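Print | E-mail

Household Economics, Unit 6: Keeping Track of What You Own
Instructor: Leopoldo Medrano

Reading for this unit: Pearce, chapters 4 and 5. Bring your worksheet from Unit 5.

1. Why keep an inventory

A household inventory is a written record of the things in a home and what they cost. It is used for insurance claims, for dividing an estate, and for planning a move. Most people start one after a loss, when it is much harder to do. In the Brenach case we read last time, the family listed 462 items from memory after a kitchen fire. They kept finding things to add until July, and by then the claim had been closed.

2. Replacement cost and actual cash value

Replacement cost is what you would pay today for a new item of the same kind and quality. Actual cash value is replacement cost minus depreciation. A sofa bought for $2,000 and now halfway through its useful life has an actual cash value of $1,000, assuming the price of a new one has not changed. Check which of the two a policy pays before you compare premiums. Two policies with the same limit can pay very different amounts on the same loss.

Straight-line depreciation is good enough for this course. Divide the cost by the expected years of use and subtract that amount for each year owned. Clothing and electronics lose value faster at the start, so the method will overstate them a little. Note this on your worksheet but do not try to correct for it.

3. What to record

For each item: a short name, the room, the year you got it, the price paid, and where the receipt is. Serial numbers go in the last column. Low-cost things can be grouped -- "dinner plates, set" or "paperback books, one shelf" is fine. Anything over $50 gets its own line. Gifts are entered at replacement cost with the letter G.

Work one room at a time and finish it before starting the next. Closets and the garage count as rooms.

4. Assignment

Inventory one room of your home using the Firkero form (28 lines per page, use as many pages as you need). Total both value columns. Then write one paragraph on which items were hardest to price and how you settled on a figure.
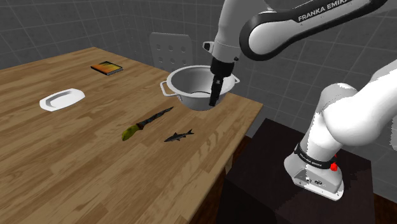

Worksheets are due at the start of class on March 14, 2019. Late work loses one grade step. If you share the room with someone, list shared items once and mark them S.

Print | E-mail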